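Home | Service Desk | Knowledge Base | Status | Sign in

Zerncombe Service Desk
Ticket record — Garment handling cell, bedroom test area
Posted in February by the Zerncombe Support Office

Status: Closed with conditions
Severity: 2
Component: Right arm gripper, hang-and-release routine
Control software: Trultetti
Reporting site: Werar

SUMMARY

The site reported that the gripper did not open when commanded at the end of the garment hanging task. The controller recorded the release as complete. The arm then began its return move with the garment still held between the fingers, and the operator pressed the emergency stop. There were no injuries. The garment was stretched at one shoulder seam and has been withdrawn from use.

The ticket was first logged as a minor handling fault. It was raised to severity 2 on review, as the arm had moved under load while the software believed the hand to be empty.

INITIAL REPORT FROM SITE

The fault was seen three times in one afternoon session. In each case the robot had completed the pickup without difficulty and had brought the garment to the hanging position. The release command was sent, the status panel showed "hand open," and the return move started after the normal pause. On the first two occasions the fabric pulled free by itself and the operator allowed the run to continue. On the third it did not, and the stop was used.

The site wishes it noted that the first two events were not reported at the time. The support office has reminded the site that any movement with an unconfirmed release is to be reported on the first occurrence.

CONDITIONS IN THE CELL

The task is run in a furnished room. Garments are picked up, placed on a hanger and transferred to the rack. The work is done by a humanoid robot standing on a low wooden platform next to the bed. The site had not changed the layout, the hangers or the garment set before the fault appeared. The one change was an update to the Were motion package, which had been installed the same morning.

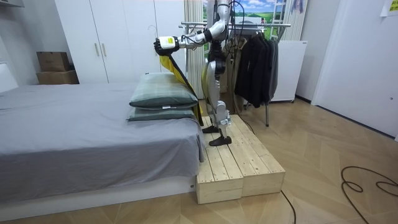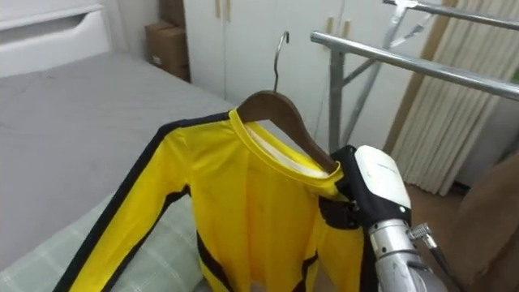
The yellow and black garment is the item named in the third event. The site had used it in most sessions because its color is easily separated from the bedding by the vision software, and it was therefore in use more often than any other item in the set. The support office asked whether the fault could be reproduced with a different garment. The site repeated the task with a plain cotton shirt and saw no failure in 14 attempts. With the yellow and black garment, the fault returned on the second attempt.

LOG

09:10 — Ticket opened. Site instructed to keep the arm out of service until the release check could be reviewed.

09:45 — Event records received from site. The release command is present in all three events. The finger position reading changes after each command, but by less than the full opening distance.

10:30 — Grip force setting confirmed at 70 percent. This is within the permitted range but higher than the value recorded at commissioning. The site states that it did not change the setting by hand.

11:20 — Settings before and after the update compared. The Were package had replaced the site's grip profile with its default profile. The default uses the higher force and also a shorter opening time.

11:50 — Site asked to inspect the finger pads with power isolated. A thin fold of fabric lint was found behind one pad. The pad itself was seated correctly. Lint removed and pad cleaned.

13:15 — Test with cleaned pads and the default profile. Fault reproduced. Lint is ruled out as the main cause, although it may have made matters worse.

14:00 — Test with cleaned pads and the former profile restored. No fault seen.

14:40 — Cause discussed with the motion software group. At the higher force, thick or layered fabric is pressed into the pads and the fingers need longer to clear it. The default opening time ends before they have done so. Trultetti accepts the end of the timed command as proof of release and does not compare the finger position with the expected value.

15:30 — Temporary instruction issued to site (see below).

CAUSE

Two faults were found, and both were needed for the event to occur. The update overwrote a site setting without giving notice. Separately, the release check relied on elapsed time alone. The second fault has been present since the cell was commissioned and was hidden by the longer opening time in the former profile.

TEMPORARY INSTRUCTION

The following applies until the corrected release check is installed.

1. Restore the site grip profile and confirm the force value before the first run of each session.
2. Reduce return speed after release to the lowest setting.
3. An operator is to remain within reach of the emergency stop during every release. No person is to stand between the platform and the rack while the arm is powered.
4. If a garment stays in the gripper after release, stop the robot. Do not pull the garment by hand with the arm powered, even if it appears loose.
5. Inspect and clean the finger pads at the end of each session.

Instruction 4 was added at the request of the site. An operator had asked whether it was acceptable to help the garment free during the pause. It is not. The pause lasts about 3 seconds and the arm gives no warning before it moves.

CORRECTIVE WORK

The release check will be changed so that the return move cannot begin until the measured finger position matches the open position. If it does not match, the arm will hold still and raise an alarm. The update installer will also be changed to keep any site profile it finds and to list the values it proposes to replace.

The site has asked whether the garment set should be limited to lighter fabrics. The support office does not require this. Thick items should remain in the set once the new check is installed, so that the check is exercised under the conditions in which the fault was found.

CLOSURE CONDITIONS

The cell may be used under the temporary instruction. Full-speed return is not permitted until the corrected check has been installed and tested on site with the garment type involved in the third event. Any repeat is to be logged as a new ticket that refers to this record — it is not to be added here as a comment.

Other Zerncombe sites running the Were package have been asked to compare their grip profiles with their commissioning records. Replies are being tracked under a separate ticket.

This site uses cookies to keep you signed in and to remember your display settings. Accept | Manage preferences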